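Week 5 notes: Paying for a two-arm cell
Planning and Procurement for Automated Work
Notes prepared by Noémie Hoarau, with the costing section by Timothée Coste

Welcome back, and thank you to everyone who sent in a draft equipment list before the break. I read them all with a pot of tea beside me and enjoyed them very much, even the ones that came to more than the building is worth. Most of you were strong on the arms and a bit thin on everything that gets bolted, plugged or pinned to them, so I've rearranged this week to spend more time there. Bring your list along to the tutorial, please, in whatever state it's in (pencil is fine).

Start with the task

Before you open a single catalogue, write a paragraph that says what the cell has to pick up, where it finds it, where it puts it, and how long it may take. I know this sounds like something you'd be told in first year. But our running case, the bench at Fornlow, went through two rounds of quotes before somebody wrote that paragraph, and when they did, the reach they had been asking for dropped by quite a lot. The parts were small, the work surface was shared between both arms, and the long-reach model they'd had their hearts set on would mostly have been in its own way.

So your paragraph should cover part size and weight, the finish of the part (shiny things bring their own troubles with cameras), how the parts arrive, and what happens when one is dropped. Add a line about who will be standing nearby, as your guarding costs hang on it.

What goes on the list

Timothée asks you to use these headings in your assignment, in this order, so that he can mark them side by side without going cross-eyed.

Arms and controllers. Include the mounting plates and cabling. Ask whether the teach pendant is included, and get the answer in writing.

Grippers. Put down one for each arm, plus spare fingers. The Grilska gripper in our case comes in at $2537 before tax, and that is without the wrist adapter. Many of you left the adapter off.

Bench and surfaces. A heavy bench is dull to buy and lovely to own. Colour matters more than you might think if a camera has to find parts against it.

Guarding and safety. Get this reviewed early by the person who will sign it off, and budget for their time.

Software and licences. Watch for annual renewals here. Le Goff quoted us for 36 months up front, and Fornlow's first draft put the whole amount into year one and then forgot about year four entirely.

Labour. Allow for installation, programming, training and the long tail of small adjustments. Fornlow allowed 84 hours of integration time and used every one of them. Your own figure will depend on who's doing the work and how well they know the controller.

Contingency. Please have one, and please don't hide it inside another line. I've done that myself, and then had it cheerfully taken away by someone who thought I'd found a saving.

Comparing quotes

When the quotes come back they will not line up, so make your own table and move the numbers into it. Ivness bundles freight with the arm, Le Goff lists it separately, and Grilska leaves it to be settled at the time of order. None of these is wrong, but you can't compare them until you've pulled them apart. The freight difference alone in our case was over $3000, enough to swap the order of the two cheapest bids.

Ask each supplier the same questions: lead time, warranty start (delivery or commissioning?), the price of a replacement joint, and whether a loan unit is available during repairs. If a supplier is slow to answer before you've paid, make a note of it.

Modelling the cell before you order

Simulation time belongs in the budget as its own line. Even a rough model with plain surfaces will tell you whether two arms can share a bench, and it costs far less than shifting a mounting plate after the holes are drilled. Put the arms in at their true size, add the walls and panels that hem them in, and set out one or two stand-in parts. Then drag the viewpoint all over the place, including in close to the arms.

In the model view that closes this section, notice how much of the red work surface is hidden behind the white link of the near arm. The second arm's gripper is off to the left, its lower end lost behind that link, and the small black block sits just past the crest. Now suppose you'd planned to mount a camera at this spot. What would it miss? Would moving it cost you a bracket, or a second camera? Jot your answer in the margin, with a rough price beside it, and we'll start the tutorial there.
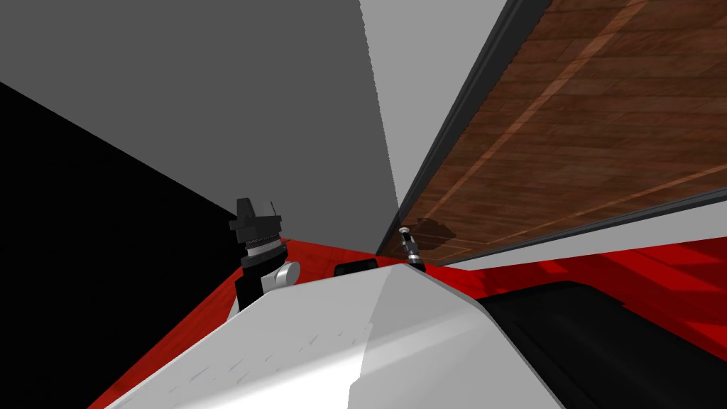
For the tutorial

Bring your revised list under Timothée's headings, with at least one line priced from a written quote or a published price list. If you're still waiting on a supplier, bring the email you sent them and we'll go through the wording together. Final versions are due at the end of September, and Timothée would like them as a spreadsheet with the formulas left in.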